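Notes for the Pelledard talk, Tuesday, second slot after lunch

(Slide 1, title. Wait for people to sit down. Say hi to Anca, she's running the clock.)

Okay, hello everybody! I'm Kanchan Pathak, and I work on small-part assembly at Mekholm with Uwe Böttcher and Till Rothe, who did most of the hard bits and then made me do the talking. I've got one result to show you and it's pretty simple, so please interrupt me.

(Slide 2)

So the question we started with was: when a policy learns to pick up gears, how much does the *order* of the demos matter? We had a big pile of teleoperated episodes, 3,000 of them, all recorded on the same bench over a spring and part of July. And we'd been doing what everyone does, shuffle the whole thing and train. Till kept saying that was lazy. I kept saying it was fine. (Pause here, look at Till.)

(Slide 3)

First thing we did was clean up. Uwe sat down and watched every single episode, and I mean every one, with a spreadsheet and a terrifying amount of tea. He threw out anything where the operator regrasped more than once or bumped a part that wasn't the target. We were left with 2,093. I was upset, I'd recorded a lot of the ones he tossed!

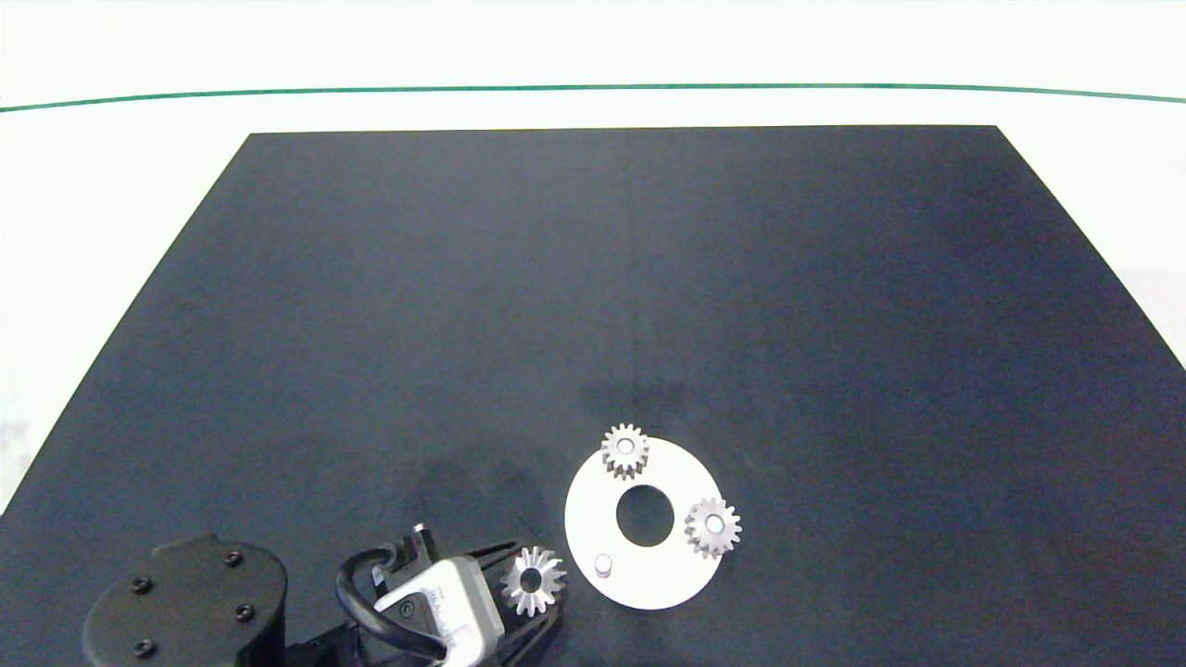

(Slide 4)

Now, gears are a mean little test. They're shiny, so the depth reading gets patchy around the teeth, and the grasp you want depends on which way the teeth point. A spur gear is pretty forgiving if you come at it from the side. Something with flared teeth will happily twist in the fingers if you close on it a few degrees off. Pins are a whole other story and I'll take that in questions if anybody cares about pins. (Aroha cares about pins.)

(Slide 5, the method. Slow down!)

What we do is score each episode by how much the gripper's heading changes in the last stretch before contact. Low score means the operator knew where they were going. High score means there was a lot of wiggling. Then we train on the low scores first and let the wigglers in gradually. That's the whole trick. We call it Biltus, and no, it doesn't stand for anything, Aroha Hinds typed it as a folder name and it stuck.

(Slide 6, results plot. Point at the left side first, people always look right.)

We trained 9 seeds with the ordering and 9 with plain shuffling, same data, same network. The ordered runs get to a usable grasp sooner, and the spread between seeds is much tighter. By the end of training the averages are close, I want to be upfront about that. If you've got all the compute in the world, shuffle away. What I like is that I can stop babysitting the bad seeds.

(Slide 7, what didn't work)

We tried it on the Sandu bench too, with the bigger fittings, and saw basically no difference. Our best guess is the demos there were so smooth that the score had nothing to sort. Also, scoring by episode length instead of heading did worse than shuffling. Still bugs me.

(Slide 8, thanks. If Anca is waving, skip straight here.)

Thanks to Uwe for the eyeballs, and Till, fine, you were right. Questions? Start with Aroha and the pins.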